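Civic Software > Boundary and Mapping Tools > Polling District Reviews > Merging address lists before a review

SUBJECT: Merging address lists before a polling district review

Returning_Clerk wrote:
Members are invited to comment on the following matter. Our authority is preparing a review of polling districts in Testville and has been instructed to load the property list into Astala before any lines are drawn. The property list holds 2134 entries. The list supplied by the planning department holds fewer, and many of the entries are written in a different style. I should be grateful to learn whether other authorities merge the two lists before loading them, or load them as separate layers and settle the differences on the map.

m_harrow wrote:
We load them separately. Astala will accept two address layers in one project provided that each has its own reference column. The differences report may then be run from the Checks menu. Please note that the report treats "Flat 2" and "2" as different properties, so a certain amount of reading by eye is still required.

Boundary_Desk_North wrote:
I must respectfully disagree with the advice given above. Where two layers are held, the elector totals shown beside each district are taken from whichever layer was loaded last. In our January review this led to a draft being published with the wrong total for one ward, and the notice had to be withdrawn. Our written procedure now requires a single merged list, signed off by the elections manager, before anyone opens the drawing tools.

m_harrow wrote:
The totals layer can be fixed under Project Settings. It has been possible to do so for several releases.

Boundary_Desk_North wrote:
It can be fixed by a user with administrator rights. Our officers do not hold those rights, and I understand that the same is true of many smaller authorities.

Returning_Clerk wrote:
I am obliged to both members. I can confirm that I do not hold administrator rights. Our account is managed by Soltix under the support contract, and requests of this kind are normally answered within the week.

Uwe Böttcher wrote:
I would support merging first, with one condition. The original reference from each source should be kept in the merged list, in two columns, even where one of them is blank. When we merged our lists using the Michalski matching sheet, 92 properties could not be paired. Of these, 59 were new homes which planning had recorded and we had not. Without the second column we could not have traced them.

Returning_Clerk wrote:
Is the Michalski sheet suitable for rural addresses? Approximately a third of ours have a house name and no number.

Uwe Böttcher wrote:
It is suitable, with care. House names are compared letter by letter, so "The Old Forge" and "Old Forge" will be reported as unpaired. I would advise removing the word "The" from both lists before the comparison is run – on a copy, and never on the master. 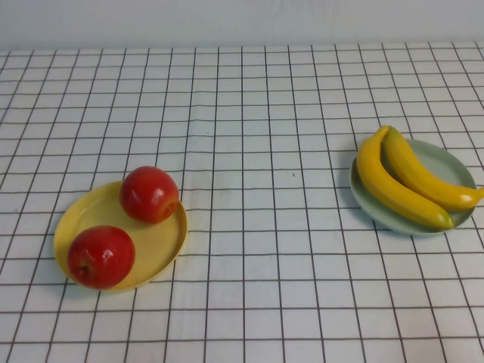
The postcode should be compared first and the name second. If the order is reversed, properties of the same name in different villages may be paired in error, and the sheet gives no warning when this occurs. I would also ask that the unpaired entries be saved as a dated file and kept with the review papers, as they may be requested if a proposal is challenged.

m_harrow wrote:
I accept the point on tracing. I remain of the view that separate layers are quicker for an authority of this size, but the two columns are sensible in either case.

Boundary_Desk_North wrote:
Speed was not the difficulty in our case. The difficulty was that the figures on the notice could not be defended at the public meeting.

Returning_Clerk wrote:
For the record, as of September 14, 2022 we have decided to merge. The first run paired 1541 properties. The remainder will be checked by hand against the street index, and I have asked Soltix to confirm which layer the totals are drawn from – their reply will be posted to this thread when it is received.

Uwe Böttcher wrote:
Please also ask whether the loading tool keeps leading zeros in the reference column. Ours did not.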